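Week 8: Backups, and why we practise restoring them
Handout for the evening course in security for small organisations
Updated 2022-06-09

Welcome back! Last week we looked at how ransomware gets in. Tonight is my favourite session of the whole course, and I know how odd that sounds for a class on copying files, but stick with me – a good set of backups is what lets you ring your customers with a straight face the morning after.

Our running case is Himer, the small print firm from the April sessions. Quick recap for anyone who missed them: 12 staff, one file server in a cupboard, a bookkeeping package called Grumer, and a backup drive plugged into the server day and night. An attacker got a password through a fake delivery notice, waited over a long weekend and then locked everything. The backup drive was locked too. To the server it was simply another folder, so the malware treated it as one.

Terms for tonight

Full backup: a complete copy of everything you've chosen to protect. Slow to make, lovely to restore from.
Incremental backup: only what has changed since the last backup of any kind. Quick and small, but to restore you need the whole chain in order.
Offline copy: one that no computer on the network can reach at this moment. A drive in a drawer counts. A drive that is plugged in doesn't!
Recovery point: how much work you can bear to lose, measured in time.
Recovery time: how long you can bear to be shut.

People mix up the last two constantly (I did for years), so write them on separate lines in your plan. Himer could live with losing a day of emails but not with being shut for a week in exam season, when the schools want their booklets. That tells you a lot about what to buy and where to keep it.

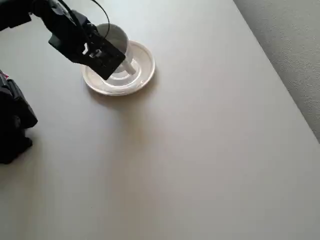 Liudmyla Hutsuliak asked whether a cloud folder that syncs by itself does the same job, as her office has relied on one for years and never lost a thing.

Great question, and it comes up every term. Syncing copies your changes, and a locked file is a change like any other. Many services keep older versions, which may save you, but check how long they're kept and whether you can roll back a whole folder at once. Restoring 1000 files one click at a time is a miserable afternoon. Check as well who can delete those older versions, because an attacker with the main account can often empty the bin.

The restore drill

Now the fun part. Each group gets a practice machine with a pretend client on it, Unnithan, and a backup set of 530 files. Work through these in order and write down the time at each step.

1. Find the most recent backup made before the attack. The log is in the folder marked Rirkedari.
2. Restore to the clean machine, never on top of the infected one.
3. Open five files of different types and read them properly. A file that appears in a list may still be damaged.
4. Compare the file count with the log.
5. Change the passwords before anything goes back on the network.

Step 2 catches somebody every time, so go gently there. If you finish early, try again with one incremental missing from the chain and see how far you get.

For next week

Find out when your own workplace last restored a file from backup on purpose, and who did it. Bring one paragraph. "We don't know" is a perfectly good answer and we'll have plenty to talk about. Please also read the pages on access rights in the course pack, up to the end of the section on shared accounts.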